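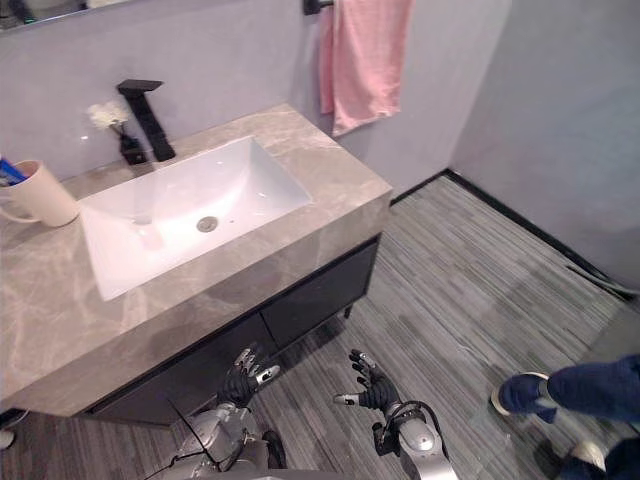 Research > Working papers > Service robots > Open days as evidence

Reading time: 11 min

4.2 The bathroom station

The third stop on the Horkum open day was the bathroom, and it was the one visitors had been told to look forward to. The printed program promised "everyday care tasks in a real home setting". We had read that phrase before, in the project's funding summary, and we went to Yeon mainly to see what it meant on the day. The visit took place on November 18, 2022, and we stayed from opening until the last group had left.

The two-armed Bilano robot had been set up in a fitted bathroom with a vanity along one side (Figure 3). We accept that the room was a fair copy of a bathroom in a newer flat. It had a sink set into the countertop, a single-lever tap, a towel on a bar and a toothpaste tube standing in a mug. Our quarrel is with the word "everyday". A counter that holds one mug and one small vase of flowers is tidier than any we saw in the homes we visited for Section 3, where the robot would have met razors, pill boxes, wet face cloths and a second person's things on top of the first's. A task done on a clear counter tells us about clear counters.

The host listed four tasks: take the tube out of the mug, put it back, turn on the tap, and bring the towel. During our stay the robot tried the first two many times, the third now and then, and the towel only when a visitor asked for it by name. On the two occasions when a visitor did ask, the host answered with a talk on soft materials and the group was led on to the kitchen. We don't claim the robot couldn't do it. We say that an open day that sends 200 people past a task without showing it shouldn't be cited as a showing of that task, as the project's June report to its partners had already planned to do before a single visitor had come through the door.

Figure 3. The bathroom station at the Horkum open day. Both of the robot's hands are raised, one in front of the vanity and one over the floor beside it, fingers spread or slightly curled, and neither is holding anything. A person is walking at the right.

We chose the moment in Figure 3 on purpose. The pictures given to the press show a hand closed on the tube, and they are good pictures. Our notes record far more of the other kind of moment, with the arms up and the group waiting. Waiting time was left out of every number the project released. The Flinska team, who supplied the control software, explained to us that pauses are "not part of the task". For a person standing at a sink with sore hips, we think they are a large part of it.

4.3 What was counted

The project's handout gave one figure for the station: 308 trials. It did not say what a trial was. We put the question to three members of staff during the afternoon and got three answers. One said a trial began when the arm moved. Another said it began when the operator pressed start, even if the arm then stayed still. The last thought the number came from the lab and had nothing to do with the bathroom at all. Until this is settled the figure can't be used, and we have kept it out of Table 2.

Our own count is smaller and has its own faults. We logged 84 starts, taking a start to be any movement of either arm after the host had named a task. Two of us kept separate sheets and compared them that evening. We disagreed mostly on restarts, where the operator stopped the arm and sent it back without saying so. The host tended to keep talking through these, in a friendly way, and several visitors we spoke to afterwards hadn't noticed that a stop had taken place. We also missed part of one session when the doorway was blocked by a school group.

4.4 People in the room

Staff and visitors shared the floor with the robot all day. The safety sheet at the entrance asked people to stay behind a line, but the line was in the hallway, and once inside a group had nothing to tell them where to stand. People walked where there was space. We saw the operator halt the arms for this more than once, which was the right thing to do, and which again fell outside the counted time.

The organisers treat this easy mixing as a finding. Their summary says visitors "felt comfortable near the system". The feedback card behind that claim asked "How comfortable did you feel?" and offered a scale running from "comfortable" to "extremely comfortable". We would not let a student hand in such a card. Some visitors told us they had enjoyed themselves, and we believe them - the biscuits were good and the staff were kind - but enjoying an afternoon near a robot is a different matter from wanting one beside the sink at six in the morning.

Section 5 takes up the kitchen station, where the same host and the same operator were at work and where we were allowed to see the log.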